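Category: Home network > Slow or dropping connection

Print this page | E-mail this to a friend

Upstairs wifi keeps dropping: my running log (ticket 843, now closed)

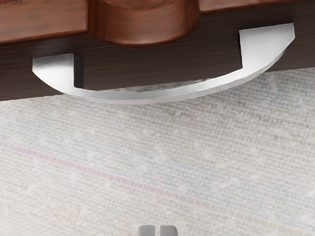
Right, so I said on the phone I'd write all this up as I went along, and Noémie Brunet on the Rerari helpdesk said to just paste the lot into the ticket, so sorry in advance for the length! I've tidied the spelling but left my wrong guesses in, as they might save someone else an evening.

The problem: we're in Olcombe, in a long thin terrace with thick walls. The router is by the front door where the line comes in. Downstairs is fine. Upstairs in the back bedroom (which is where I work, on a good day) the connection drops out, comes back, drops out again. It's been doing it since December and I put up with it far too long. The laptop says full bars right up to the moment it loses everything, which is maddening.

12th May. Rang the helpdesk, got the ticket opened. Speed downstairs next to the router was 100 down, so no complaints there. Upstairs it was 40 when it worked at all. Noémie asked me to turn the router off at the wall, leave it a good while and turn it back on. Did that. Lovely for the whole of lunch, then dropped in the middle of a call with my sister.

Next day. Changed the channel. The setup page on ours is hidden behind a menu called Advanced and then another one called More, and I got locked out once for typing the password wrong (capital letter, my fault). Moved it off automatic and on to channel 11. No difference that I could tell. Put it back to automatic.

Same evening. Decided it was the laptop. Told it to forget the network, joined again, updated everything it wanted to update, which took an age on a connection that kept falling over. Then my phone dropped at the very same moment the laptop did, so that was the laptop off the hook. I should have tried the phone first!

Day after that. Noémie rang back (thank you, I never expect the ringing back bit) and asked whether we had any sort of booster or extender. I said no. Then I thought about it on the stairs and rang back to say yes. There's a little Favholm extender plugged in on the landing that my other half bought years ago and I'd stopped seeing, the way you do. It has the same network name as the router, so everything upstairs was hopping on to it without telling me.

Unplugged it. Sat upstairs for the afternoon. Weaker signal, only two bars, but not one drop. So now I had slow and steady in place of fast and useless, and I was quite happy with that for an hour or so.

Plugged it back in to be sure. Dropped before I'd finished my tea. Unplugged again, fine again.

The following week. Noémie had me look at the extender's own settings page. To get to it you have to hold the reset pin in till the light goes orange, and the hole is tiny, so I used an earring. The page showed it was handing out addresses of its own, same as the router was. From what she told me, the two of them were giving the same number to different things in the house and then everyone fell out. I'd have gone on blaming the walls for ever.

What fixed it, in order:
1. Reset the extender with the pin.
2. Logged in to it and switched off the bit called DHCP server. Saved. It restarts itself.
3. Set it up again with the router as the main network.
4. Turned the router off and on again.
5. Made every device upstairs forget the network and join again. The printer was the worst one, you have to put the password in with the arrow keys.

Left it a fortnight before saying anything, as I didn't want to jinx it. No drops at all. Upstairs speed is a bit better too, though it wobbles when someone is using the microwave, and Noémie says that's just microwaves.

One thing still open, and I don't mind if it goes on a separate ticket. The extender's light blinks green all night. Sheet three of the leaflet says there's a sleep setting but I can't find it on the page anywhere. I've put a bit of tape over it for now.

Happy for this one to be closed. If anyone else has the same extender and wants to know which menu the DHCP thing is in, it's under LAN, then right down at the bottom, past the bit about time zones.

Print this page | E-mail this to a friend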